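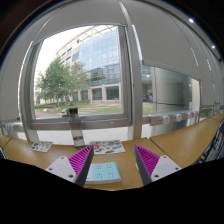

Johanna Bühler m'écrit qu'elle a tout essayé contre la chaleur et les reflets sur son bureau placé devant les fenêtres, et qu'elle finit chaque hiver par le pousser contre le mur du fond. Ah non, Johanna, surtout pas ! Une place devant une fenêtre, ça se garde, ça se bichonne, et le bois du plateau aussi. Votre message m'a donné envie de reprendre toutes mes astuces de coin bureau, celles que j'applique chez moi depuis notre installation à Vemier (avec deux ou trois nouveautés, vous allez voir).

Le soleil sur le bois

Un plateau en bois exposé à la lumière change de teinte, c'est la vie. Le problème, ce sont les zones qui restent couvertes : le sous-main qu'on ne soulève jamais, la pile de dossiers de décembre encore là au printemps. Quand on les enlève, on découvre un joli rectangle plus clair. Je déplace donc tout ce qui traîne tous les 15 jours, et j'en profite pour dépoussiérer. Ça prend le temps d'une chanson !

Si la marque est déjà là, patience. Laissez le plateau complètement dégagé quelques semaines, la différence s'atténue souvent toute seule. Ne poncez pas tout de suite, vous le regretteriez.

Pour les reflets, un voilage léger suffit presque toujours. Le mien vient d'une vieille nappe en coton blanc, ourlée à la main un soir de pluie, et il laisse passer une lumière superbe.

Nettoyer sans abîmer

Pour un bois verni ou vitrifié, un chiffon microfibre bien essoré, une goutte de savon noir, et on essuie aussitôt avec un linge sec, toujours dans le sens des fibres. Pour un bois huilé, on oublie le savon noir trop dosé et on préfère un savon pour bois huilé, celui qui nourrit en même temps.

Les ronds de tasse, maintenant, mon sujet préféré ! Une trace blanche, c'est de l'humidité prise dans la finition. Posez dessus un torchon de coton sec, passez le fer tiède, sans vapeur, deux ou trois secondes, soulevez, regardez, recommencez. J'ai récupéré ainsi la table de ma tante à Jernitz alors qu'elle parlait de la donner. Faites toujours un essai dans un coin discret, et arrêtez-vous si la finition devient collante.

Une trace noire, en revanche, a pénétré le bois lui-même. Là, il faut décaper localement, et c'est un autre chantier.

Les fils et les prises

Un bureau agréable, c'est un bureau où l'on ne se bat pas avec les câbles. Je garde ma multiprise sur le plateau, à portée de main, quand je branche et débranche sans arrêt, et je la fixe dessous dès que l'installation ne bouge plus. Choisissez-la avec interrupteur : un geste le soir et tout s'éteint. Les modèles qui ont des ports USB évitent aussi d'accumuler les petits chargeurs.

Quelques règles que je répète à toute la maison : jamais une multiprise branchée sur une autre, pas de radiateur d'appoint dessus, et on débranche avant de passer le chiffon. Un câble qui chauffe ou une fiche qui a bruni, on ne répare pas, on remplace.

Pour s'y retrouver, une étiquette en tissu à 2 cm de chaque fiche, écrite au feutre indélébile. Le papier se décolle, le tissu tient des années !
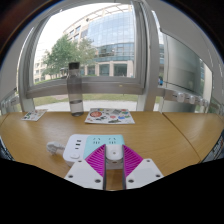
Le tiroir fourre-tout

Videz-le entièrement sur une serviette. Les piles usées partent à la collecte, les stylos secs à la poubelle, et on regroupe le reste dans des boîtes plates sans couvercle. Les boîtes à thé sont parfaites, celles d'allumettes aussi pour les trombones. Mon tiroir mesure 44 cm de large et j'y loge quatre boîtes côte à côte, avec une place à droite pour les ciseaux.

S'il coince, frottez les glissières en bois avec un bout de bougie blanche. C'est magique, et ça sent bon l'atelier de mon grand-père. Pour les glissières en métal, un coup d'aspirateur d'abord, un peu de lubrifiant sec ensuite, jamais d'huile de cuisine (elle rancit et colle la poussière).

Johanna, dites-moi si votre bureau est verni ou huilé, je vous répondrai dans les commentaires !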